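The Worktable Page

Posted April 6, 2021

Hello again! If you only come here for the sorting and storage stuff you can skip down to the bin, but I've had more mail about the table than about anything I've put in it, so the table gets top billing.

A bit of history first. The board came from Baptista, the lumber place out past the feed store, and it cost me 159 dollars cut to size. I know, I know. I had a cheaper one before that and it bowed so badly by July that anything round would wander off toward the window. This one is pale and fine-grained and so far it has stayed flat, and I've been pretty hard on it. The gray metal rails came off an old Gruren bench that Lurdes Nogueira was getting rid of when she moved. She wanted nothing for them except help carrying the rest of the bench down the stairs, and I think she got the better end of that deal (my back certainly thinks so).

I left the wood light on purpose. Everybody told me to stain it dark so the marks wouldn't show, but I spend a lot of time looking for little screws, and on a pale top I can find them. I rubbed in 2 coats of Stulard wax and let it go at that.

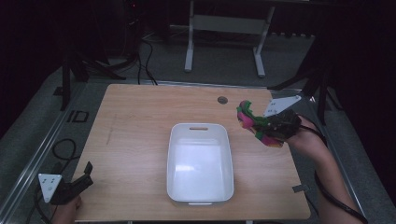 The white bin in the middle of the table, empty for once. Look for the pencil line on the left half, and the little hole with the gray ring over toward the upper right.

I love this bin way more than a person should love a plastic bin. It's a Lenditz, from a stack I bought when the school supply store closed, and it's the shallow kind, so I can see what I've got without digging. Rounded corners too, so it wipes out in one go with a damp rag. I had deeper ones for years and they all turned into junk drawers – you know how it goes, batteries on the bottom and a layer of rubber bands over everything.

The way I use it is pretty simple. Whatever needs sorting gets dumped in, the bin goes in the middle of the table, and things come out one kind at a time and get lined up on the wood. When it's empty I'm done. I did a big mixed batch of buttons and beads that way over the winter, roughly 1000 of them, and it took me 11 evenings with the radio on. The handle slot in the end is nice for hooking a finger through when I've got something in the other hand.

People have asked about the pencil line. I draw one when I want a straight edge to line things up against, and it comes off with a plain white eraser if you rub with the grain and don't press too hard. I usually forget to do it.

And the clip down at the near right corner, where the board meets the rail, is one I'd recommend if you are putting a loose top on a metal base. You can pop the board off and turn it around when one side gets tired. I haven't turned mine yet, but I like knowing I could!
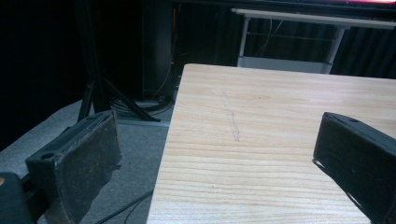
Closer in on the wood, with that whitish streak I keep getting asked about.

Okay, the streak. I can't tell you for sure what it is. It could be a scratch and it could be old glue, and Lurdes and I have gone back and forth on it. The grain carries right on underneath, so I'm not going at it with sandpaper just yet. My plan is a plastic scraper first, held nearly flat, then a warm cloth, then a dab more wax if the spot goes dull. If any of you have gotten a mark like that off a waxed top without leaving a shiny patch, please write and tell me what you used.

More pictures when the shelf is up. I still need brackets.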